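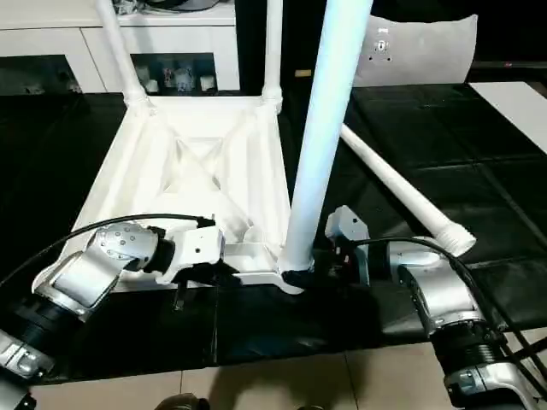 Illow v Dostton, away allocation and the walk from the station

halvard_l
Club email came through this morning. We've got 227 tickets for Dostton away, down from what we had last season, and everyone is being walked from the station as one group. Leaves at 5.40 pm. If you miss it you're to go to the north gate by yourself and wear neutral colours. Both clubs have put their names to it.

Su-bin Bang
Neutral colours for a second division match. Last time there was one flare and a bit of shoving by the pie van, and now we're treated like a travelling army.

ghoneim_h
It was more than shoving. My brother-in-law had his glasses broken and he was only in the queue. I don't mind the walk if it means I can bring my daughter.

Su-bin Bang
Sorry about the glasses. I still don't see how cutting the allocation fixes it. The people who cause trouble buy in the home end anyway.

Byun_S
Agree with Hatem. I did the group walk at Flastetti in February and it was fine. Slow, a bit cold, and they held us for 29 minutes at the end, but there was no drama. Bring a jacket.

halvard_l
Does anyone know if the hold-back applies this time? Last train home is tight.

ko_iseul
Rang the ticket office at lunch. They said it's up to the police on the night and they won't confirm either way. They also said season ticket holders get first go, then members, limit of 2 each.

Su-bin Bang
So a family of three can't sit together. Brilliant.

ko_iseul
You can if one of you is a member as well. Each membership number gets its own two. It's on the second page of the email.

Su-bin Bang
Fair enough, I only read the first page.

ghoneim_h
On the football itself, is Joo fit? He went off holding his hamstring against Flastetti and I haven't seen a word since.

Byun_S
Trained away from the main group according to the club site. I'd leave him out. We don't need him to get a point there.

halvard_l
Disagree. We've lost 3 on the trot at Dostton and didn't have a proper winger in any of them. If he can do an hour, start him.

Byun_S
And if he tears it we lose him for the rest of the season over one derby.

Su-bin Bang
It's the derby though. Start him.

ko_iseul
Members' sale opens at 9 am tomorrow, by the way. Online only, the counter won't be selling away tickets.

ghoneim_h
Cheers. Will try for two in row C or further back, the front rows get wet if it rains.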